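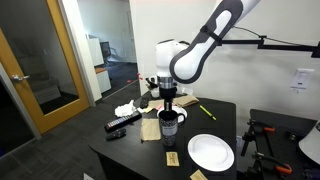 Sunday, late evening

I woke at 5 and could not sleep again, so I went back to Aunt Madalena's letters. I had promised myself to rest from them for one day. The letter on top was one that I had left on Friday in the middle of a sentence, and I think it bothered me during the night.

She is writing to my mother about the rain in Eswood. It is her first autumn there, she has rented the room above the shoe repair, and she says that the rain "não cai, pousa". It does not fall, it lands, as a bird lands, or as dust comes down on a shelf. Pousar is a very ordinary verb in Portuguese and I have used it all my life without a thought. In English I tried "settles", then "comes to rest", then "alights", which I found in the dictionary and which my cousins would laugh at. By breakfast I had "the rain here does not fall, it settles", and I have left it so. I am not sure. "Settles" also means that a person comes to live somewhere, and she did settle there in the end, but when she wrote the letter she was still planning to go home at Easter. I do not want to put in her mouth a thing she did not yet know.

There are 105 letters in the box. I have finished 10 of them since the beginning of August. If I continue at this speed I will be done in the summer after next, and cousin Paula wants to have them for the family lunch at Christmas. I told her on the telephone that it is possible to have half. She said "half is fine", in the voice of someone for whom half is not fine.

What takes the time is the handwriting more than the English. Madalena Arruda went to school for four years and she wrote exactly as she spoke, without commas, and with the words joined together when she was in a hurry. "Derrepente" and "comtigo" and so on. At first I corrected everything in my Portuguese copy. Now I keep her spelling in the copy and make only the English clean. Perhaps the English should also have mistakes? I thought about this while I was hanging out the laundry. I decided no. If I put mistakes in the English, the young ones will think they are mine. (They would be partly right, I make enough of them.)

Paper: she liked the thin blue blocks from Stonus, with the small crown at the top of the sheet. When she had no money for those she used the backs of order forms from Gyamfi, where she sewed curtains for 11 years. The forms are more interesting than she knew. On one side you read how she misses the smell of her mother's kitchen, and on the other side it says two pairs, lined, dark green, for a hotel in Ollbridge. I am going to write the text of the forms in small notes under each letter. Paula thinks this is unnecessary. I think that her hands made those curtains and it belongs to the story.
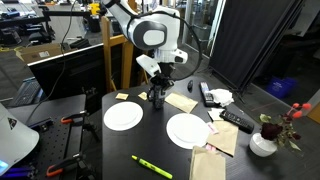
After lunch I did the long one, the one with the bus. I had been keeping it for a day with enough hours. She took the 551 to Ollbridge to collect her residence papers, and she got off one stop too early and was ashamed to ask, so she walked along the river with her good shoes in her bag and her old ones on her feet. Then she met a man with a dog who spoke to her for a long time, and she understood only "lovely" and "dog". She writes that she answered "lovely dog" and he was very pleased. I laughed aloud, alone in the kitchen, and then I had to stop for a while. My first year here was the same. I remember that I said "me too" to a lady who wished me a happy birthday.

One word in this letter I still cannot read. It is something she bought with the change from the bus money, to celebrate the papers. It begins with b and it could be "bolo", a cake, but the word is too long for that. Bolacha? Bolinhos? I looked at it with the magnifying glass and against the window. My mother would have known. I have written [something sweet] in brackets for now, and maybe that is already wrong – it could be a pair of buttons, she loved buttons. "Botões" would fit the length quite well. I will change the note tomorrow to [something small].

The "saudades" question I have solved in a cowardly manner. She ends every letter with it and I was translating it each time differently, "with longing", "I miss you", "missing you all", until it looked as if she was a different woman every week. Now I leave the word in Portuguese at the end of each letter and I will explain it one time on the first page. Paula's children know it anyway from the football songs.

In the evening it was too warm inside and I sat on the step with the dictionary and did nothing with it. The neighbor's boy was practicing his trumpet with the window open. He is better than in the spring. He has now the first part of the tune complete and then he always stops in the same place, breathes, and goes back to the beginning.

Things to do this week: ask Paula if she has the photograph of the shoe repair shop, which is mentioned three times. Buy plastic sleeves for the order forms, the ones with the soft opening. Look up if the hotel in Ollbridge is still a hotel. Write to Uncle Tomás before he goes to the coast and ask him about the b word, he has a good memory for anything that was eaten.

And sew the button on my gray jacket, which I write here every Sunday.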